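Kinderschuhbasar Grarneck – Rundgang durch die Tische

Veröffentlicht am 26. Oktober 2018

Der Herbstbasar im Gemeindesaal Grarneck ist vorbei. 855 Paar Kinderschuhe wurden abgegeben, 578 davon haben neue Besitzer gefunden. Die übrigen gehen zurück oder bleiben auf Wunsch bis November bei uns im Lager. Wer seine Nummer nicht mehr weiß, bekommt sie am Eingang anhand der Abgabeliste.

Sortiert wurde wie im Frühjahr nach Größe, innerhalb der Größe nach Art: Halbschuhe, Stiefel, Hausschuhe, Turnschuhe. Die Regale hat die Schreinerei Sosar geliehen, Tee und Gebäck kamen von der Bäckerei Avcı. Gummistiefel waren schon nach der ersten Stunde knapp, bei den Sandalen blieb erwartungsgemäß viel liegen.

Zur Annahme: Schuhe bitte sauber und paarweise zusammengebunden bringen. Einlegesohlen dürfen drinbleiben. Pro Familie nehmen wir höchstens 14 Paar an, die Gebühr beträgt 10 Prozent vom Verkaufspreis.

Aus der Abteilung Turnschuhe

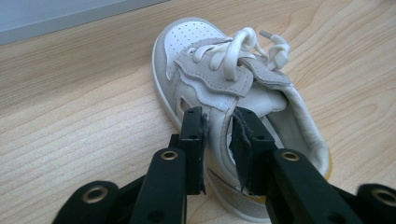

Kleiner weißer Sneaker mit hellgrauen Wildlederteilen und gelochter Zehenkappe. Die weißen Schnürsenkel sind locker gebunden – vor dem Anprobieren ganz aufmachen, dann kommt der Fuß leichter hinein.

Abholung und Restbestand

Nicht verkaufte Schuhe liegen in Kisten im Nebenraum, Zugang über den Hof. Was bis Ende November nicht abgeholt ist, geht an die Kleiderkammer Brirnham. Einzelne Schuhe ohne Gegenstück heben wir so lange ebenfalls auf.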